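PRESS RELEASE
For immediate release, 30th December

Zerkstead Winter Swap Shop is back, and it's moving to Flostmont

Hello again from me at the Swap Shop! I usually write these with a cup of tea going cold beside the keyboard and today is no different. The news is that our winter swap is returning in the new year, it's going to be bigger, and it has a new home in the old Flostmont bus depot on Grelow Lane. If you've ever tried to squeeze past the coat rails in our last place you'll know why I'm so pleased.

For anyone who hasn't been before, a swap shop works like this. You bring along clean things you don't need any more, you get a token for each one, and you spend the tokens on things other people have brought. No money changes hands at the tables. If you have nothing to bring you can still come in and we'll give you 2 tokens to start you off, no questions asked and no forms.

We take clothes, shoes, books, board games, jigsaws (with all the pieces please, I'm begging you), kitchen bits, curtains, bedding and small tools. We can't take car seats, cycle helmets, mattresses or anything with a gas bottle attached. Electrical things are welcome this time for the first time, and they'll be tested on the day before they go out on the tables. Do bring the lead with it.

The last swap was in August, in the old scout hut, and it was boiling. Even so, 561 of you came through the door, which is our best turnout ever and nearly finished off the tea urn. School uniform was the big thing, as you'd expect at that time of year, and we had a whole wall of blazers gone before lunch. I went home with a casserole dish and a lamp I didn't need. The lamp will be coming back.

Winter is a different sort of swap. People want coats, boots and thick jumpers, and they've often got presents that weren't quite right. Bring them! There's no shame in it. Somebody out there really does want a foot spa. We've also had a lot of requests for baby and toddler clothes, so those are getting their own corner with a rug and somewhere to sit, and there's room for pushchairs right up to the rails now.

The depot itself has been empty since the buses moved out to Akanda Road. It has proper heating (I checked, twice), level access from the street, two toilets including an accessible one, and parking for 18 cars round the back. Please leave those spaces for people who need them if you can walk or get the bus. The number 147 stops right outside and the stop is still called Flostmont Depot, so you can't really miss it.

Doors open at ten and we close at three. The first hour is the quiet hour, with no music and fewer people let in at a time, and it's there for anyone who finds crowds hard going. After that it gets lively. The mending table will be there all day for buttons, hems and stuck zips, and there'll be soup and rolls from eleven, pay what you like.

A word on getting things ready, as I'm asked this every single time. Wash clothes before you bring them and put them in bags you don't want back. Tie shoes together in pairs. Put a label on anything that isn't obvious, and if there's something wrong with it, write that down too, as plenty of people are happy to take on a wobbly chair.
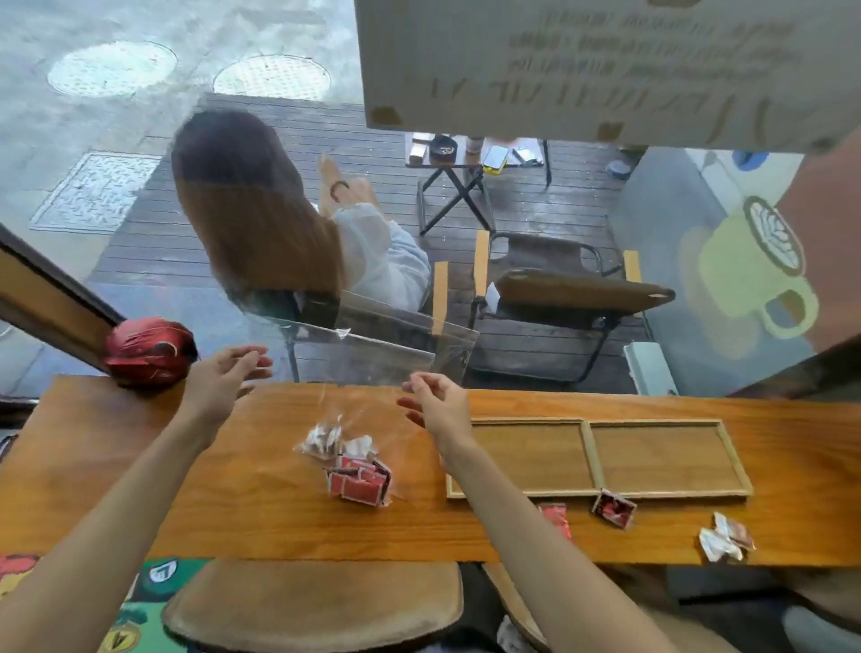 You can drop things off early as well, which helps us a lot with sorting. The side door of the depot will be open for two afternoons before the swap, from one until four, and you'll get your tokens there and then. Please don't leave bags outside when we're shut. They get rained on, and wet things end up in the bin.

Anything left at the end goes on to the Akanda Furniture Store or the Zerkstead clothing bank, and the real rags go off for recycling. In August we only had a few sacks of those, and I was dead chuffed with that.

We could do with more help too, mostly with sorting and folding and with packing down at the end. An hour is plenty. You get first look at the tables, which some people would say is the whole point of doing it.

The date will be on the posters and in the library window as soon as the depot keys are in my hand. If you'd like a poster for your shop, school or surgery, pop into Zerkstead Library and ask at the desk.

ENDS

Notes for editors
Zerkstead Swap Shop is a free community event held twice a year. Reporters and photographers are welcome at any point after the quiet hour. Please ask people before taking their picture. Messages for the organiser can be left at Zerkstead Library.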